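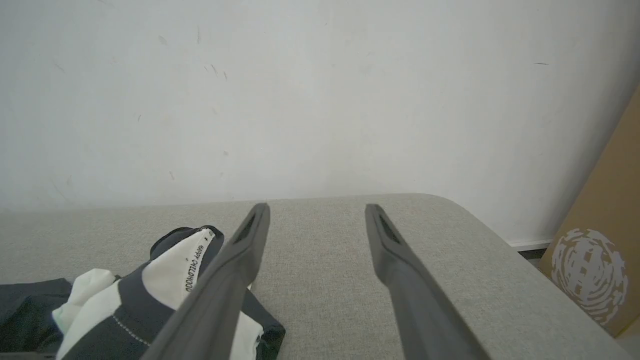
1/ Wrist camera view, garment pickup test. Two sets of fingers on the same arm, same controller, same pile of clothes. The long tapered ones are the Sanby set. The comparison set is the Halonen pads, short and flat, rubber faced.

2/ Task: grasp one garment from an upholstered surface, lift, hold for 8 seconds, release. Garment gets dropped back from the same height between trials so the folds land differently each time. No resetting by hand unless it slides off.

3/ 237 trials logged so far across both sets. Trials where the planner refused to move are left out and kept in a separate sheet. They were all the same joint limit, my fault, bad home position.

4/ Narrow tips do well at getting under a loose fold. They do badly at flat fabric. With nothing standing up to pinch, the tips close on each other and come away with nothing, and the controller reports a successful grasp if you only check that the motion finished.

5/ So I check width instead. If the final opening is under a threshold, it counts as empty. Thin cotton sits very close to that threshold. A single layer and no layer are hard to tell apart from the encoder alone. Motor current helps a little.

6/ Halonen pads: better on flat fabric, because the rubber drags it into a ridge as they close. Worse near a hem or collar, where they take the top layer and whatever is below it. More than 20 double grasps before I stopped tagging them by hand.

7/ Upholstery is a harder base than a tabletop. The cushion gives, so the height at which you make contact is not the height at which you have useful force. On the table I used a fixed offset. On fabric I lower until the wrist force reading changes, then back off slightly.

8/ Pale heathered gray weave under dark charcoal and cream clothing. The dark parts segment cleanly. The cream panels are where the mask gets ragged, and the grasp planner likes to put a point right on the ragged part.

9/ Camera notes. With the long fingers, both tips stay in view when open, so I can correct the approach late. With the pads I lose sight of the contact point for the last stretch and have to trust the depth from earlier. That alone may account for part of the difference in results.

10/ Controller is the Clakach box with stock firmware. Closing speed set to the middle of its range. Faster closing pushed light fabric away before the fingers met. Slower was fine but made the sessions drag.

11/ Next: the Tradwood fingertips, which have a ribbed face on a narrow profile. They were supposed to be here by Sunday. Same clothes, same cushion, same 8 second hold. I'll post the sheet with all three once the camera offset has been redone for the new length.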